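Follo Storage – Moving & Storing FAQ

19 September 2019 | by Oksana Kushnir
Print this page | E-mail to a friend

We use cookies. By staying on this site you accept them. OK

How early should I book?
Two weeks if you can. End of month fills up fast – call anyway, we get cancelations.

Do I have to empty drawers first?
Yes please. Full drawers slide open on the ramp and the runners bend. Small stuff and toys go in a box, label on the side not the top.

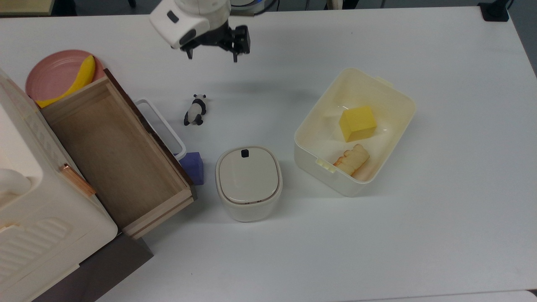 Bindu Varghese wrote in to say tape leaves marks on painted fronts, and she ties hers shut with cotton string instead. Fine by us. Stretch wrap works too.

What size unit?
One bedroom flat, usually the small one. Units go up to 119 sq ft. Not sure, send a list.

Is my stuff insured?
Up to you. Basic cover is $2,000, next step is $3,000. Pick one when you sign, you can change it latter.

Can I get in at night?
Gate code works till 10 pm. Office closes at 5.

What can't I store?
Food, paint, gas cans, anything alive.

Sign up for our newsletter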